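# Ploltomness Storage: Frequently Asked Questions

**How big is the smallest unit?**

25 square feet. A two-person couch will go in if you stand it on end and don't plan to see it again soon.

**Can I live in my unit?**

No. We ask everyone to read that part of the lease twice.

**When can I get in?**

The gate code works from 6 in the morning until 10 at night. The office on Echeverría Street keeps shorter hours and is closed Thursday. The gate doesn't know it's Thursday, so come on in.

**What can't I store?**

Gasoline, propane, fireworks, food, plants, pets. Canned food counts as food. So does the wedding cake you froze.

**How should I pack small stuff?**

Keep little things in something with a drawer or a lid, and write on the side that will face you. A box marked "misc" is a letter to your future self, and the letter is rude. Wrap cups one by one and don't leave them rolling around behind things.

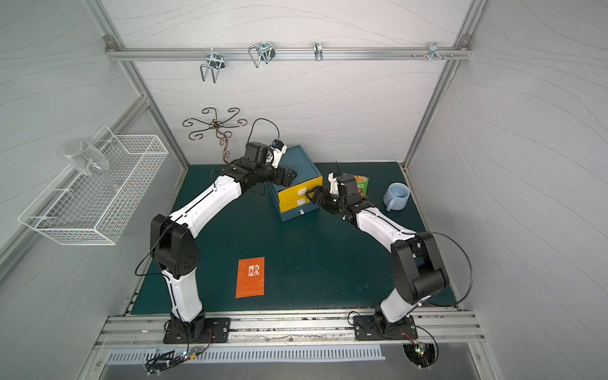
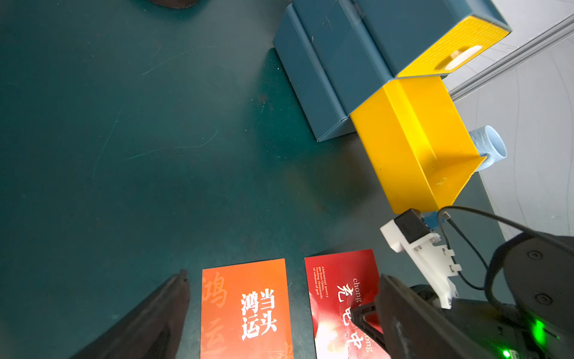
**Do you sell boxes?**

We do, at the front desk, along with tape and those blankets everyone means to return. Small boxes are for books. Large boxes are for pillows. People who put books in large boxes tend to meet our hand truck, and then their chiropractor.

**Is it climate controlled?**

The Dekuvico building is. The outdoor rows are controlled by the climate, so leave your piano and your record collection out of those.

**What happens if I pay late?**

You get five days of grace and a polite email. After that there's a $25 fee and a less polite email. At 77 days we start the lien process - please call us before then, even if the call is awkward. We've had worse ones.

**I lost my key.**

We don't keep copies. Bring photo ID and we'll cut the lock for $10, then sell you another lock. We know how that looks.

**Do I need insurance?**

Yes. Your renter's policy may cover it, or you can sign up for the Irkosora plan at the desk. Bring proof of one or the other on move-in day.

**How do I move out?**

Give us 10 days' notice, sweep the floor, and take your lock off. A unit with a lock on it is still rented, however empty it feels to you.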